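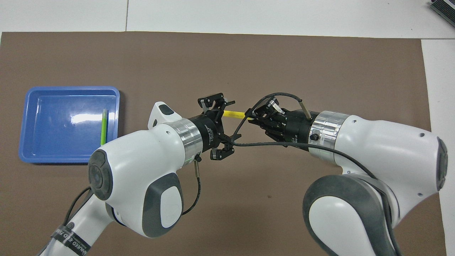
# Notes: do small dance companies need a livestream?

**Opening (keep it short)**

- Thank Kirsty Hapeta for the invite. Say up front that I'm the grump on this panel.
- Skenirville put its November mixed bill online. 300 tickets sold for the stream. Everybody quotes that number. Ask the room who knows how many watched past intermission. Pause.

**The "new audience" claim**

- Femach says streaming brings in people who've never seen ballet. Where's the survey? I asked twice and got a brochure.
- Ilse Van Hecke looked through her own company's list: most buyers were parents and former students. Lovely people, already ours.
- Don't get dragged into the big houses here. They have money for seven cameras and a director who can read a score. We don't.

**What it does to the dancing**

- Kazue Kuroda's trio was made for a wide stage. On screen you got faces, then feet, then faces. The canon in the second section was gone.
- Siebe Jansen restaged his entrance so the camera could find him. I liked the old one better. (Skip if he's in the room? No, tell him.)
- Extra camera call = 2 hours less rehearsal in tech week. Dancers were marking by the evening run.

**Where I could be wrong**

- People who can't travel or sit in a theater seat. Strong argument. Then price it for them and say so.
- Toon De Bruijn's archive point: a plain wide shot helps the next cast learn the piece. Agreed, but it's a different job.

**Questions for the panel**

- Who owns the recording after the season?
- Do dancers get paid again if it's reshown?
- If Toon goes long, drop the first one.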